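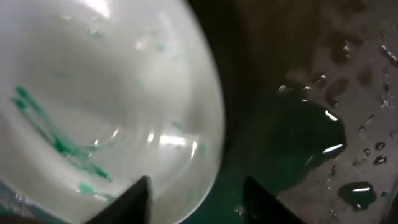 Glass bowl, green streaks on the inside.

Filed under: Bench Notes > Airframes & Propulsion > October

Print this entry | E-mail this entry

October, a bit after 4 in the afternoon

Wing came back from the Warkberg field in the long box, with Vilém's handwriting all over the lid (THIS WAY UP, on three different sides, so no help at all). I spent the morning on it and most of lunch too. Writing it down before I forget which number went with which spar.

The short version is that the left outer panel has picked up some twist. I had it on the flat table with the digital level at the root and again at the tip, and the tip is washed out 2 degrees more than it was when we signed the panel off. The right one is fine, dead on what the sheet says. So that explains the roll trim Vilém kept complaining about over the radio! He had the aileron trimmed nearly to the stop on the last two circuits and I told him it was the crosswind. Sorry, Vilém.

What I don't know yet is when it happened. The log from the Kodley autopilot shows the trim creeping from flight 100 onward, a little each time out, and then it jumps on flight 118. If it was all one hard landing I'd expect a step and nothing before it. The creeping bit bothers me more. It could be the joiner tube wearing its socket oval, or it could be the skin letting go of the rear spar a few inches at a time. I tapped along the rear spar with a coin and it goes dull from just outboard of the servo hatch to a bit past the second rib – marked it in blue tape, please leave the tape on.

The joiner socket looks okay. I pushed the spare joiner in and wiggled it, and there's play, but there was always play. Somebody should measure it properly with the bore gauge. (I couldn't find the bore gauge. It isn't in its drawer and it isn't on the lathe bench.)

Plan for the panel, unless anyone objects by tomorrow lunch:

- peel the covering back from the hatch to the third rib, lower surface only
- look at the glue line before touching anything, and take photos with a ruler in them this time
- if it has come unstuck, clean it up, re-bond with the panel weighted down in the jig, leave overnight
- new covering, new weight, new balance
- level check again, both tips, same spots

The weight matters more than I'd like. We're at the limit for the catapult with the mapping camera on board, and every time I fix this airplane it gets heavier. Vilém thinks we can shave some off by going back to the smaller tail skid. I think we'll just break the smaller tail skid again, but I said I'd weigh them both.

Motor stuff. Put the Bastos motor on the thrust stand after lunch with the new prop. It ran up nice and smooth, with none of that buzz in the middle we had with the old one, and I let it sit at cruise power for one whole battery. Swapped back to the old prop straight after, same battery type, and the buzz was right back. So I'm happy to say it's the prop and we can stop taking the motor apart. I did pull the shaft anyway, out of habit, and the bearings feel good. There's a tiny bit of discoloration on one of the wires going into the speed controller – no idea if it's new. Took a picture with my phone so we can compare later.

Thrust stand needs its zero checked before the next session. It drifted while I was running, and when I shut down it was still showing a pull with nothing turning. I wouldn't trust today's numbers against last month's, only against each other.

Had a call with Flokgate about the replacement hatch moldings. They can do them in the same mold but they want us to take a bigger batch than we need, and they can't start until they've finished somebody else's canopies. I asked about just two and got a long pause. We could lay up our own from the old hatch, it's a small part and I kind of enjoy that job, but then we're back on hand-trimmed edges and the hatch whistles. Vilém, you have opinions about the whistle, so have a think.

Ground station: the map tiles for Warkberg are out of date. They still show the old access track on the north side, where the fence is now, and our landing pattern goes right over it on the screen. It makes no difference to the airplane but it made the two people watching very nervous. New tiles are downloading on the bench laptop, so please don't close the lid.

Total time on the airframe is 283 hours, which I've now written on the inside of the hatch as well as in the book, in pencil, next to the older one. That's past where we said we'd change all the wing servos. I've got four in the cupboard and we need six. Will order the other two plus a spare when I do the covering order, and if anyone wants heat-shrink or those little nylon bolts, stick it on the list by the kettle before I go home.

Still to find: bore gauge, the short hex driver, and the other half of the wing jig clamp.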